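Getting Tablecloths and Printed Cotton Through the Wash

2020-03-11
By Rekha Rana

Printed cotton fades for two main reasons, hot water and sunlight, and both can be kept down without buying anything. Most of what follows applies to tablecloths, curtains, cushion covers and any other cloth with a pattern on a colored ground.

Shake the cloth outdoors before it goes near water. Crumbs turn to paste in the drum and end up in the seams.

Treat stains while the cloth is still dry. For grease, rub in a drop of dish soap with your thumb and leave it for 20 minutes. For tea or coffee, use cold water and a little white vinegar, dabbing from the back so the stain is pushed out the way it came in. Candle wax should be left to harden, then lifted with the back of a butter knife. What remains comes out with brown paper and a warm iron. Change the paper as soon as it shows a mark.

Test a new cloth for bleeding. Wet a corner, press it between two white rags and leave it for 10 minutes. If the rags pick up color, wash the cloth alone in cold water, and test it again before it goes in with anything pale.

Turn cushion covers inside out and close the zippers. Fold a big tablecloth in half with the printed side inward. Use less detergent than the box says if your water is soft. Too much leaves a gray film that looks like fading, and a second rinse will often bring the color back.

Don't soak a print overnight. Half an hour is plenty.

Dry in the shade, over a rack or over two lines set a foot apart, so that the middle isn't pulled into a ridge. Take the cloth in while it is slightly damp and iron it on the wrong side, working from the center out. If it has dried too far, sprinkle it, roll it up in a towel and come back to it after lunch.

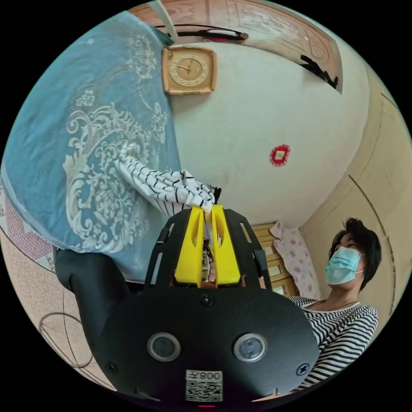
Gearóid Madigan wrote in to say that he stopped ironing his tablecloths years ago. He smooths them out wet on a clean table, pulls the hems square and leaves them there until morning. He adds that vinegar in the last rinse did more for his old blue one than any color-saving detergent, and that half a cup is enough.

For storage, roll large cloths around a cardboard tube with a layer of old sheet between. If you have to fold them, open them out in January and fold along different lines. Cotton that stays creased in one place for years will wear through there first. Keep starch for cloths you are about to use, as it attracts silverfish in a closed drawer.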